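Every April I give my work table a proper going-over, and this year I finally wrote down how I do it. It's a pale wood top with long planks, oiled and never varnished, so it shows everything!

## What you need

- a soft brush
- 200 grit sandpaper, plus something finer if you have it
- clean rags
- table oil (I use Holtar, the Clakine one is fine too but smells stronger)

## 1. Look before you clear

I leave my bits and pieces out at first and just look at the wood. A brown mark that runs with the grain is usually an old drip that got wiped sideways, and those sand out much easier than rings do.
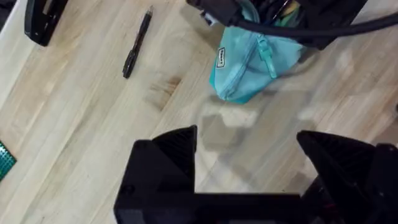 Pouches and pencil cases are sneaky, by the way. A zipper pull dragged over soft wood leaves tiny scratches, so pick yours up when you move it – I slid mine around for years and wondered where the lines came from.

## 2. Brush the seams

Go along the planks, never across. Crumbs, eraser dust and the odd staple all end up in there (a staple under sandpaper is a miserable thing, ask me how I know).
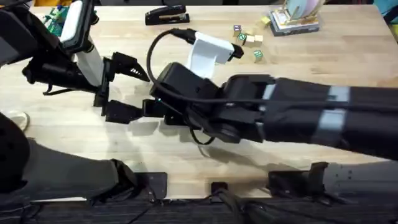 Staplers have rubber feet that can mark an oiled top if they sit in one spot all winter. Mine gets a scrap of felt under it now, cut from a Barreto chair pad.

## 3. Sand the marks

Light pressure, with the grain, and go a little past the edges of the stain so you don't dig a dip. Wipe, look, repeat. I stop when it's faint. Chasing the last bit is how I wrecked the Harach desk I had before this one.

## 4. Oil it

Two thin coats, six hours between them, and rub off whatever hasn't soaked in. Then I keep everything off it for 14 hours more, overnight basically. Lay the oily rags out flat outside to dry, please don't ball them up in the trash – they can catch fire on their own.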